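Why Coated Wire Fails at the Weld

Most coated steel wire goods do not wear out. They rust from a few points, and the points are predictable. Garnet Fraser, a finishing engineer at Moya, logged 873 returned kitchen racks and shelf baskets over three years. In 229 of them, corrosion had started where two wires cross.

The cause is geometry. Powder coating is applied dry, held by static charge, then baked until it flows. Charge gathers on outer surfaces and leaves inside corners thin, and a welded crossing has four inside corners. Coating on a straight run in Fraser's sample averaged 78 microns. At the crossings it was often less than half that.

Water does the rest. A thin spot lets moisture reach the steel, rust lifts the film next to it, and the stain travels along the wire under coating that still looks sound.

Jaxon Thibodeau, who runs the line at Wellow, preheats parts before spraying so the powder melts on contact. The method adds cost — mostly oven time — and can leave drips on the lower wires. Dipping fills corners better but gives a softer finish that knives cut easily.

Wellow plans to begin trials of a zinc primer in February.

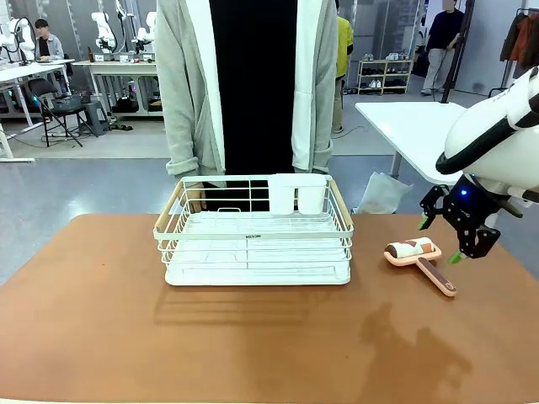 A white-coated wire dish rack with a drip tray and two utensil cups.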